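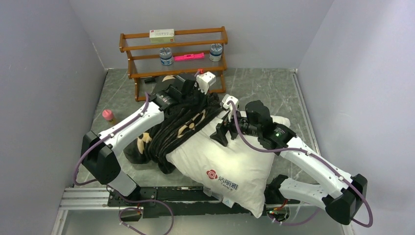

Two-armed unit at work with a patterned garment over a white pillow.

Workshop tips: when an arm will not let go of fabric

Clultbridge Household Workshop issues these notes to members who use a two-armed unit for laundry and bedding. They follow a fault reported on 13th August, in which a gripper stayed closed on a cotton blouse while the arm went on lifting. The blouse tore along one seam and a cable clip was pulled off. There were no injuries.

If the cloth does not come free:

Press the stop button before touching anything. Pausing the program is not enough, as the arm may finish its last movement.

Wait 60 seconds. Keep hands, hair and sleeves away from the elbow joints, where the gap closes quickly.

Support the weight of the cloth from underneath. Do not pull it towards you.

Open the fingers with the release lever. Should the lever feel stiff, leave it and telephone the workshop on extension 290.

Before the next run:

Look along each arm for loose clips. A cable that hangs in a loop can catch on a joint or a shelf post.

Remove lint and thread from the fingers with a dry brush. Marek Vlček found a wad of thread behind one finger pad in the reported case.

Move bottles, jars and medicines well out of reach of both arms. Thin fabric draped over a pillow can drag small items with it.

Run the first test at low speed with an old tea towel – never with a garment that matters.

Faults should be entered in the log on the same day. Spare clips are kept by Alžběta Matoušek at the front desk.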